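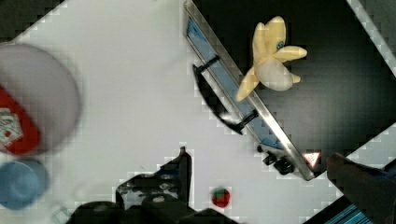

What makes a toaster oven get hot?

Electricity flows through special parts inside the oven called heating elements, and those parts don't let it pass through easily, so they warm up until they glow orange. The heat spreads out from them and cooks your food.

Now let's go a little slower, because there is a lot going on inside such a small box, and it's a fun box to know about!

Think about running down an empty hallway. Easy, right? Now think about running down the same hallway when it's full of kids going to lunch. You bump into elbows and backpacks, and by the time you get to the other end you are hot and puffing. Electricity in a heating element is a bit like that. It has to push its way through the metal, and all that pushing turns into heat. Grown-ups who study this call it resistance. The cord that plugs into the wall is made of a different kind of metal, one that lets electricity slip through much more easily, so the cord doesn't glow the way the elements do.

Most toaster ovens have elements near the top and near the bottom. When you make toast, both sets usually turn on, and that's how the bread gets brown on both sides without anyone flipping it. When you want the cheese on top of something to bubble, you can often choose just the top ones. (That's called broiling, and it's very good for open-faced sandwiches.)

Heat gets to your food in more than one way. Some of it travels straight from the glowing element to the bread, the same way you feel sunshine on your face. Some of it warms up the air, and the warm air drifts all around the food. And some of it goes into the metal rack or tray and then into whatever is sitting on it, which explains why the bottom of a cookie can get darker than the top.

What about the knobs? Many toaster ovens have one for the temperature, one for choosing the kind of cooking, and one for the time. If a recipe says 300 degrees, you turn the temperature knob to 300, and a part called a thermostat takes over. It switches the elements off when the oven is hot enough and on again when it cools down a bit. If you hear a little click while your snack is cooking, that may be the thermostat doing its job.

The handle sticks out from the door for a good reason, too. The door gets hot, and the space in between helps keep your fingers away from it. The top and sides can get very hot as well, so never lay a towel, a paper bag or your homework on top, and always ask a grown-up before you turn the oven on or reach inside. It stays hot for quite a while after the bell rings!

Something to try with a grown-up: toast one slice of bread for a short time and another slice for longer. Let them cool, then smell them, break them and taste them. Which one is crunchier? Heat has been drying out the bread and changing the sugars and proteins in it, and that's where the brown color and that lovely toasty smell come from.

Written by Darmawan Tuhumury for the Stonulgate Kids' Kitchen pages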